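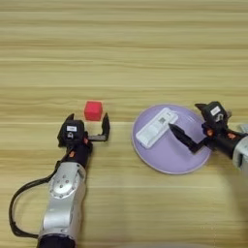 „Das Brot wartet nicht auf mich"

Wer in Lallik morgens um halb vier durch die Hafenstraße geht, sieht nur in einem Haus Licht. Im Erdgeschoss liegt die Backstube Doltia, ein Betrieb mit 5 Beschäftigten und einem Ofen, der älter ist als die meisten von ihnen. Die Bäckermeisterin führt das Geschäft seit neun Jahren. Ihren Namen möchte sie nicht in der Zeitung lesen, über ihre Arbeit spricht sie aber gern. Wir treffen sie im Juni, kurz nach elf Uhr vormittags. Für sie ist das der Feierabend.

Gelernt hat sie ursprünglich etwas anderes. „Ich war Speditionskauffrau, zwölf Jahre lang", erzählt sie. „Das war eine ordentliche Arbeit. Ich wollte trotzdem nicht bis zur Rente am Telefon sitzen." Mit 34 begann sie die Lehre, zwischen lauter Jugendlichen in der Berufsschule. Mathematik sei ihr leichtgefallen, das Brezelschlingen nicht. „Da haben mich die Sechzehnjährigen ausgelacht. Zu Recht."

Den Betrieb übernahm sie von ihrem Lehrmeister, der keine Nachfolge in der Familie hatte. Der Kaufpreis war niedrig, der Zustand entsprechend. Im ersten Winter fiel die Heizung des Gärraums aus, und sie stellte die Teige zwei Wochen lang neben den Ofen. Im zweiten Jahr kam die Knetmaschine neu, im dritten das Dach.

Heute verlassen an einem normalen Werktag 286 Brote die Backstube, vor Feiertagen deutlich mehr. Brötchen backt sie 1000 Stück am Tag, und diese Zahl hat sie seit Jahren nicht erhöht. „Ich könnte mehr verkaufen. Dann bräuchte ich aber eine zweite Schicht, und die Leute dafür finde ich nicht." Um zehn seien die Körnerbrötchen meistens weg. Daran hätten sich die Kunden gewöhnt.

Das Mehl kommt aus der Mühle Kuusisto, 40 Kilometer landeinwärts. Einmal im Monat fährt sie selbst hin und nimmt Proben mit. Jede Ernte verhalte sich anders, sagt sie, vor allem der Roggen. Im vergangenen Herbst habe sie das Wasser im Mischbrot dreimal neu anpassen müssen. „Im Rezept steht eine Zahl, und die stimmt dann eben nicht mehr. Man fasst den Teig an und merkt es."

Ihr Sauerteig wird seit der Übernahme durchgehend geführt, auch im Urlaub. Wer dann Dienst hat, füttert ihn am frühen Nachmittag und noch einmal am Abend. Ein kleiner Rest liegt getrocknet in einem Schraubglas bei ihrer Schwester, für den Notfall.

Auf die Frage nach den Arbeitszeiten zuckt sie mit den Schultern. Sie gehe um acht ins Bett, im Sommer bei heruntergelassenen Rollläden. Geburtstage am Abend sage sie meistens ab. „Am Anfang waren einige beleidigt. Inzwischen laden sie mich zum Frühstück ein, und ich bringe die Brötchen mit."

Zwei Auszubildende hat sie bisher zur Prüfung gebracht. Eine arbeitet jetzt in einer Konditorei in Torkuvel, der andere ist geblieben und übernimmt an zwei Tagen in der Woche den Ofen. An diesen Tagen kommt sie erst um fünf. Er backe die Kruste etwas dunkler als sie. Manche Kunden fragten inzwischen danach.

Eine Filiale plant sie nicht. Ein leerer Laden am Bahnhof sei ihr angeboten worden, sie habe ihn sich angesehen und abgesagt. Erst müsse der Ofen erneuert werden. Zwei Angebote liegen im Büro, über das teurere will sie nach den Sommerferien mit der Bank sprechen.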